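Kislow Materials Reuse Scheme – Progress Report to the Villalobos Fund
Prepared by Soledad Nava, 7/30/25

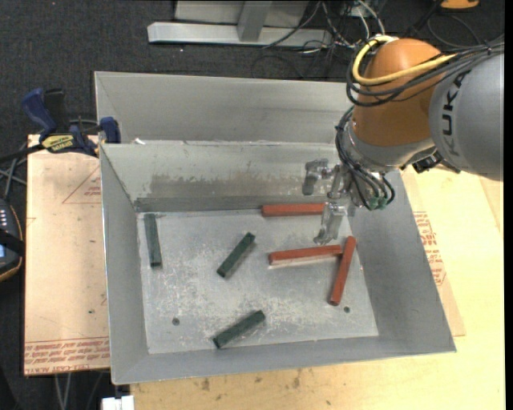
Red and dark green blocks in a sheet-metal bin.

1. Summary
Work on the reuse store at Kislow is on schedule except for the drainage at the rear yard. Spending to the end of the period is within the approved budget. No change to the grant terms is requested.

2. Premises
The lease with Drilivberg was signed in February for 25 months. The roof over bay 2 has been patched and the gutters replaced. The rear yard still holds water after heavy rain – the outfall pipe is undersized and will need to be relaid. Tallovmont has quoted for this and the quotation is under review by Damián Jaramillo.

3. Intake and sales
Intake is weighed at the gate and entered against three headings: timber, metal and mixed. Timber remains the largest by weight. Paint is no longer accepted, following advice from the insurer. The stock list is now updated daily; prices for doors and sanitary ware were revised in line with local trade.

4. Staffing and training
Kevser Soylu took over as yard supervisor. Crescencio Cuevas completed the forklift course. The part-time driver's post is vacant and has been readvertised at 27 hours a week.

5. Finance
The only unplanned item was 500 pounds for recalibration of the weighbridge, met from contingency.

6. Next period
Relay the outfall, fill the driver's post and submit the audited intake figures. Dulce Tlapale will send the revised cash flow separately.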